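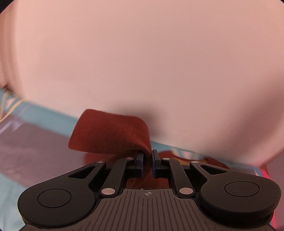
Aufruf zur Teilnahme: Wäsche falten im Privathaushalt (Kennziffer 3702)

Das Institut Sullanari sucht für die Erhebung "Falten und Ablegen" 40 erwachsene Personen, die ihre Kleidung regelmäßig selbst zusammenlegen. Untersucht wird, in welcher Reihenfolge Oberteile im häuslichen Alltag ausgebreitet, geglättet, gefaltet und abgelegt werden. Die Erhebung findet in den Wohnungen der Teilnehmenden statt und wird gemeinsam mit der Projektstelle Urbridge durchgeführt.

Gegenstand der Erhebung

Im Mittelpunkt stehen langärmelige Oberteile aus weichen Stoffen, etwa Strick oder Fleece. Bei diesen Stücken weichen die Gewohnheiten erfahrungsgemäß am stärksten voneinander ab: Manche Haushalte legen zuerst beide Ärmel nach innen, andere schlagen das Teil der Länge nach um und führen die Ärmel erst danach ein. Auch die Unterlage spielt eine Rolle. Viele Menschen falten auf dem Bett, andere am Tisch oder im Stehen vor dem Schrank - alle drei Varianten sind für die Auswertung von Interesse.

Ein rostrotes Oberteil, auf einem gemusterten Bezug ausgebreitet, mit sichtbarem Halsausschnitt und einem zur Seite gelegten Ärmel, entspricht einer üblichen Ausgangslage vor dem ersten Faltschritt. Wie es von dort aus weitergeht, entscheiden die Teilnehmenden selbst. Eine Vorgabe zur Falttechnik besteht nicht.

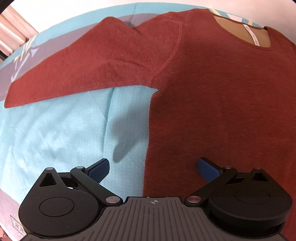 Ihre Aufgaben

Die Teilnahme umfasst 3 Termine in Ihrer Wohnung. Beim ersten Termin falten Sie Kleidungsstücke aus Ihrem eigenen Bestand in der für Sie gewohnten Weise. Beim zweiten Termin erhalten Sie zusätzlich Oberteile aus dem Bestand des Instituts. Der dritte Termin dient der Wiederholung ausgewählter Stücke auf einer anderen Unterlage. Zwischen den Terminen führen Sie ein kurzes Wäscheprotokoll, in dem Sie Ort und Art der zusammengelegten Stücke festhalten. Der Vordruck wird Ihnen beim ersten Termin ausgehändigt.

Teilnahmevoraussetzungen

Vollendetes 18. Lebensjahr
Eigenständige Versorgung der Wäsche im eigenen Haushalt
Verfügbarkeit einer freien, ebenen Fläche, auf der ein langärmeliges Oberteil vollständig ausgebreitet werden kann (Bett oder Tisch)
Ausreichende Deutschkenntnisse zum Ausfüllen des Protokolls
Einverständnis mit der Aufzeichnung der Faltvorgänge

Berufliche Erfahrung in Wäscherei, Hotellerie oder Textilverkauf schließt eine Teilnahme nicht aus, ist jedoch in der Anmeldung anzugeben.

Hinweise zur Vorbereitung

Bitte halten Sie zu jedem Termin gewaschene und getrocknete Kleidung bereit. Die Stücke sollen nicht gebügelt und nicht vorsortiert sein. Falten im Stoff, eingeschlagene Säume oder ein verdrehter Ärmel müssen vorab nicht korrigiert werden. Auf dem Bett genügt ein glatt gezogenes Laken; Farbe und Muster sind ohne Belang. Ein dunkelrotes Langarmshirt auf hellblauer Bettwäsche ist ebenso geeignet wie ein helles Teil auf weißem Bezug.
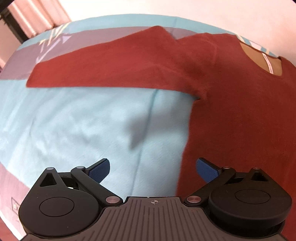 Muss die Wohnung für die Termine besonders hergerichtet werden?

Benötigt werden lediglich die freie Faltfläche und ausreichendes Tageslicht oder eine eingeschaltete Deckenleuchte. Persönliche Gegenstände, die nicht aufgezeichnet werden sollen, räumen Sie bitte vor Beginn beiseite.

Welche Kleidungsstücke sind ausgeschlossen?

Nicht verwendet werden Unterwäsche, Berufskleidung mit Firmenaufdruck und Textilien mit losen Metallteilen. Gleiches gilt für Kleidung von Personen, die der Verwendung nicht zugestimmt haben.

Unterlagen und Datenschutz

Die Aufzeichnungen werden unter einer Teilnahmenummer gespeichert. Name und Anschrift werden getrennt davon verwahrt und nach Abschluss der Erhebung gelöscht. Insgesamt sollen 4000 Faltvorgänge ausgewertet werden. Ein Widerruf der Einwilligung ist jederzeit ohne Angabe von Gründen möglich; bereits geleistete Termine werden in diesem Fall dennoch vergütet.

Zum Faltvorgang zählen auch Zwischenstände, bei denen ein Oberteil erst teilweise umgeschlagen ist. Wird ein Schritt zurückgenommen oder neu begonnen, ist das kein Fehler und soll nicht vermieden werden.

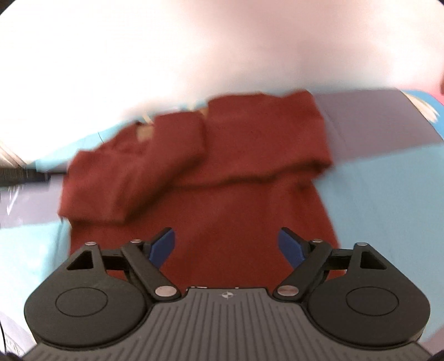
Wie wird die Teilnahme vergütet?

Die Aufwandsentschädigung wird nach jedem Termin einzeln überwiesen. Den geltenden Satz entnehmen Sie dem Informationsblatt, das Ihnen vor der Zusage zugeht.

Anmeldung

Ihre formlose Anmeldung richten Sie bitte bis Ende September schriftlich an das Institut Sullanari, Arbeitsbereich Haushalt und Textil, unter Angabe der Kennziffer 3702. Nennen Sie darin die bevorzugte Faltfläche und die Tageszeiten, zu denen Sie erreichbar sind. Termine am Samstag können auf Wunsch vereinbart werden.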